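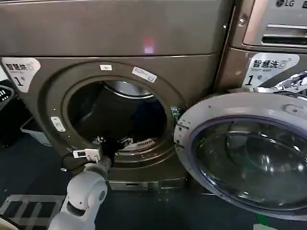

Figure 7.1 A front-loading dryer, labelled in Chinese as machine number 1. The slotted lint filter sits near the bottom of the drum opening.

Chapter 7
Shared Services and How They Are Paid For

Key terms: fixed cost, variable cost, unit charge, peak demand, idle time, cross-subsidy, break-even point

By the end of this chapter you should be able to separate the fixed and variable costs of a small service, work out a break-even point, compare two ways of charging users, and explain why demand at busy times matters more to the owner than the weekly total.

7.1 Owning and sharing

Most households own a kettle. Very few own a cement mixer. Between these two lies a long list of goods that some people buy and others pay to use by the hour, the day or the load. Washing machines and dryers are on that list, and so are cars, sewing machines, carpet cleaners, freezers and garden tools.

Whether a person buys or shares depends on price, on space, and on how often the thing will be used. A student in one rented room may do a single load of washing a week. For the other six days a machine of her own would stand doing nothing, and it would take up floor she is paying rent for. A family of five in a house at the edge of town may run a machine every day, and for them the same machine is a sensible purchase.

Economists call the hours when equipment stands unused idle time. Idle time is not free. The machine has been paid for, it grows older, and the money spent on it could have been spent on something else. Sharing spreads the purchase price over many users and cuts the idle time. It also brings costs of its own: someone must collect the money, clean up and arrange repairs, and users must sometimes wait.

7.2 Two kinds of cost

A fixed cost does not change with the amount of use. Rent is the usual case. The owner of a launderette pays the same rent in a week when every machine is busy as in a week when the street outside is closed for roadworks. Insurance and the yearly service contract are also fixed, at least over the short run.

A variable cost rises with use. In a launderette the main ones are water, electricity or gas, and detergent where it is supplied. Drying normally takes more energy than washing, which is one reason the two are priced separately in most places.

Some costs are harder to sort. Wages are fixed if one attendant works the same hours every week, and variable if extra staff are called in when it is busy. Repairs have a bit of both: parts wear out with use, but rubber seals perish with age as well. When you meet a cost of this kind in an exercise, say which way you have treated it and carry on.

7.3 A case: the Callik laundry room

Callik is a block of rented flats in the town of Stevgate. The ground floor has a laundry room open to all tenants. Until a few years ago its costs were included in the rent, and no one paid to use it. Bożena Wilczyńska, who managed the block, went through the bills one July and found that they had risen much faster than the number of tenants. Part of the rise came from energy prices. Part of it came from people running a dryer for one or two items, and from friends and relatives who did not live in the building.

She drew up two proposals. Under the first, each flat would pay a flat monthly charge and use the machines as much as it liked. Under the second, users would pay by the load, with tokens bought from the office.

The flat charge was simple to collect and gave the block a steady income. Its weakness was the one the old system had. Once the charge was paid, another load cost the user nothing, so there was no reason to wait for a full one. Tenants who washed by hand, or had a small machine in the kitchen, would be paying for their neighbours. This is a cross-subsidy: one group of users meets part of the cost of another.

The charge per load matched payment to use. Its weakness was on the owner's side. The fixed costs had to be met every month, while the income would rise and fall with the weather and the holidays.

Wanda Gajewski, the block's bookkeeper, suggested combining the two. Each flat now pays a small monthly sum towards the fixed costs, and each load is charged at a price near its variable cost. You will meet the same arrangement on many telephone and electricity bills, where it is known as a two-part tariff.

7.4 Breaking even

The break-even point is the level of use at which income exactly covers cost. To find it, take the variable cost of one load from the price of one load. What remains is the contribution that load makes to the fixed costs. Divide the fixed costs by the contribution.

Worked example. A laundry room has fixed costs of 1000 a month, in the local currency. A load is priced at 9 and the variable cost of a load is 2. The contribution is 9 less 2, or 7. Dividing 1000 by 7 gives a little under 143, so 143 loads a month are needed before the room covers its costs. If 531 loads are sold in the month, income is 4779, variable costs come to 1062, and after the fixed costs are paid the surplus is 2717.

The method assumes that the price stays the same for every load and that there is enough capacity for everyone who turns up. The first assumption is often safe. The second is often wrong, and Section 7.5 deals with it.

7.5 Peak demand

A laundry room may have plenty of capacity over a week and still have a queue on Sunday evening. People wash when they are at home, and they tend to be at home at the same times. The owner who wants to remove the queue must buy machines that will be needed for only a few hours — and those machines add to fixed costs all week.

The other course is to move the demand. The Pawlak launderette in Breseck charges less on weekday mornings than at weekends. Pensioners and shift workers have changed their habits to suit, while office workers mostly have not. A lower price moves only those who are free to be moved.

Activity 7A

Choose a shared service near your home or school, such as a car park, a swimming pool or a photocopier. List its costs under the headings fixed, variable and unclear. Find out how users are charged, then write a paragraph on who gains and who loses under that method.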